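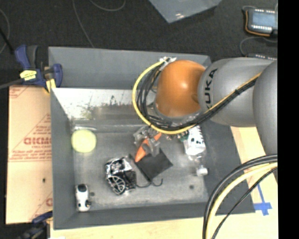 Junhao Yan
Soak it overnight before you scrub anything. Dish soap first, then vinegar if the marks are still there. Old grey plastic stains deep and some of it won't shift.

stindik22
Wouldn't bother with vinegar. It's fine on hard water scale but does nothing for rubber scuffs. Melamine sponge, light pressure, rinse.

moltell_shed
Melamine is an abrasive. Use it on plastic and you dull the surface, then it picks up dirt faster. I did 19 tubs that way and they looked worse by August.

stindik22
Mine have had it for years and they're fine. They hold garden tools, I don't need a shine.

Junhao Yan
Depends what goes in them. For food I'd replace anything deeply scratched. For tools leave the colour alone and just get the grit out.

brarkum
What about a pressure washer? I've got around 100 to get through.

moltell_shed
Fine if you keep the nozzle back. Stand them upside down to drain and don't stack them until they're dry.

brarkum
Ta. Will try two tomorrow arvo and post how they come up.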